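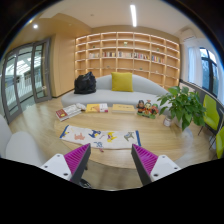 How do you clear a table that a family is still using?

Start at one edge and finish that edge before touching the next. Sort by where the object will go afterward. What it is made of can wait.

Khôi Vi had written those lines for the Madine manual, page 2, and the company had printed them on a card. He kept a card in his shirt pocket on the Thursday he cleared his mother's house in Rendcombe, although he had no need to read it.

The table was round, light oak, heavy enough that the movers from Kerr had asked for a third man. They were due at four. The inventory gave it a line of its own: TABLE, ROUND, OAK, CONTENTS TO BE REMOVED BY CLIENT. He was the client. He signed the line and put the pen back in the clip.

He began at the left with the books. The stack sat at an angle to the edge, red cover at the bottom. Procedure was to square the stack, lift it from underneath with both hands, and lower it spine down into a small carton. A small carton of books should weigh no more than 20 kilograms. This one would come nowhere near that, so he had room for the two yellow books as well. He placed them flat on top. The one with pink and white on the cover he opened first, to check for loose pages. There was a loose page. He read it, read the page it belonged after, and put it back in sequence.

"Is that going to Futwood or to you?" his sister called from the hall.

"Futwood."

Futwood was the storage building by the rail line. Unit 196, paid through November.

"All of it?"

"Books, yes."

He wrote BOOKS, CHILDREN on the carton, on two adjacent sides and never on the lid, where the next carton would cover it. Then he taped the seam with one strip down the center and one across each end.

The figurines were the slow part. They stood together on their green base, the dark-haired one among the orange and red ones, and he could not tell by looking whether they had been glued. He tested the dark-haired one with a fingertip. It moved. Unglued pieces travel separately, each in a quarter sheet of paper, rolled from the corner with the ends folded in. He laid the sheets out and worked across the group. His niece had arranged them for her grandmother in the spring and had been firm about who stood next to whom. The manual made no provision for this. He took a sheet of packing paper, drew the outline of the base, and marked each position with a short description: DARK HAIR. ORANGE, LEFT. RED, BEHIND. He folded the drawing and packed it last, so that it would be found first.

The glass jar he wrapped twice and stood upright. Glass resists a load from above better than one from the side. The label was pinkish and he did not read it until the paper was already around it, and then he did not unwrap it to look again.

The plant could not go to Futwood. Storage has no light. He turned it once to see which side had been growing toward the window, found that the leaves were larger on one side, and marked that side of the pot with a piece of tape. It would ride on the floor of his car, behind the passenger seat, with a towel on each side of the pot.

That left the runner. It was white with blue ends and had cartoon animals all along it, blue, pink, yellow, green and grey. His mother had bought it in 2000, when his sister's first was born, and had put it out every day afterward, for children who grew up and then for theirs. Fabric is to be folded in thirds lengthwise and rolled. Folding it flat leaves a crease, and a crease held through a winter in storage becomes a line.

He rolled it from the far end. The animals went under in order.

"Kerr just called," his sister said. She had come as far as the doorway. "They're early."

"How early?"

"They're on the bridge."

He looked at the tabletop from a low angle, against the light, the way he taught the trainees to look for scratches before a blanket went on. There was a shallow one near the front edge, where the runner had covered it. He took out the inventory and wrote it down under existing damage, with its length. Then he asked her which of them had done it.

"You," she said. "With the compass. You were nine."

He added his initials to the entry and went to open the front door.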